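Shelf is up!! Finally

Oct 16, 2026

Quick one, dinner's on the stove. The white cubby unit I was moaning about in September is together and standing. Took me 3 evenings and I still had a bag of screws left over, which I'm choosing not to think about.

Got it secondhand from a couple out in Plurkham for 90, they wanted it gone before their move. No instructions. The compartments are all different sizes and staggered, so if you get one divider the wrong way round you don't find out till much later. Ask me how I know. Had to take half of it apart agian on the second night.

Anyway. White, clean, lots of room. Haven't decided what goes where. So far, fruit. 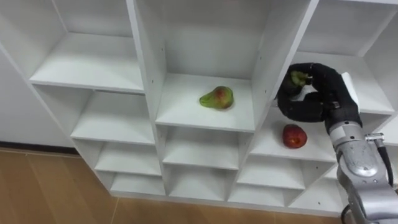
Pear in the big middle one, red apple lower down. Very fancy.

Still to do: little caps for the screw holes, the dark dots bug me. Something for the tall cubby, maybe the coffee stuff, the Buna tin and the grinder. Cookbooks down low becuase they weigh a ton. Baskets? Saw nice ones at Birneso but not at that price, no way.

Also want felt pads under it before I scratch the floor. Should have done that first. Oh well.

More when it's filled up. Rice is boiling over, gotta go.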